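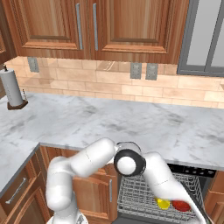

Equipment Purchasing FAQ – Birnden Shared Kitchens

What does the budget for a Rebane arm need to cover?
The arm, its mount, installation and operator training. Requests above $1,324 require written approval.

When are requests due?
By the end of April.

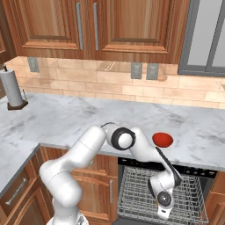 Dishwasher task in Zeseneo, simulated kitchen

Can a site test its layout before ordering?
Yes – each site may reserve up to nine hours.

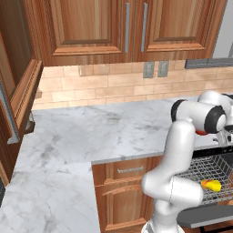 Who pays for repairs after the warranty ends?
The site does, from its own maintenance budget.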